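Geddes Table Repairs
Home Services Prices Questions Contact

Questions we are often asked

What do you repair?
Tables and desks of any age. Most of our work is dining tables, kitchen tables and writing desks. We also take on benches if they belong with a table. We do not repair chairs, sofas or anything with upholstery.

Do I need to book?
Yes. Ring the workshop or fill in the form on the Contact page. Hamish Carnegie deals with bookings and will normally reply by the next working morning. Please do not bring a table to the Zondgate workshop without a booking, as we have nowhere to put it.

Can you give me a price over the phone?
We can give you a starting figure. The minimum charge is £49, which covers a small job such as tightening a loose leg or gluing a split in a drawer front. Stripping and refinishing a six-seater dining table starts at £311 including VAT. A full price comes in writing after we have looked at the table.

What should I send you before you quote?
The length, width and height, what the table is made of if you know, and a few photographs taken in daylight. Include one of the whole table, one of the underside and one of each damaged part. If there is a maker's label, please copy out what it says.

How do you measure the top?
Along the longest side first, then across the middle, from edge to edge. Leave out any flaps that hang down and give us those separately. With a round table we only need the width.
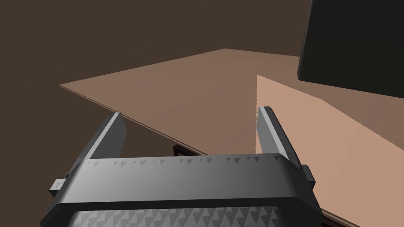

Edge of a tabletop.

My table has white rings on it. Can they be removed?
Usually. A white mark tends to be in the finish and can often be taken out without stripping the whole top. Black marks have gone into the wood and are harder to shift. We may have to bleach or sand them, and a faint shadow can remain.

Can you work on veneer?
Yes, but there is a limit to how much we can sand. If the veneer is very thin or has been sanded before, Gus Nguyen-Tran will tell you when he inspects it and will suggest patching or a new veneer instead.

How long does it take?
Small repairs take up to two weeks. Refinishing takes four to six weeks. We are busiest from October until Christmas, so if you want a table back for the holidays please book by the end of summer.

Do you collect and deliver?
We collect within Zondgate and Tondum for a flat fee, which will be on your quote. Further afield we can recommend a carrier. You will need to clear the table and move anything that blocks the way to the door.

Which finishes do you offer?
Oil, wax, shellac and a hard-wearing satin varnish. For a family kitchen we suggest the varnish. Waxed tops look good but need doing again every year or so.

Is the work guaranteed?
Joints and glued repairs are guaranteed for two years. Finishes are guaranteed for one year against peeling or lifting. Heat marks, scratches and spills are not covered.

How do I pay?
A quarter when you book and the rest on collection or delivery. We take cards and bank transfer. Please put your job number, for example 2559, as the payment reference.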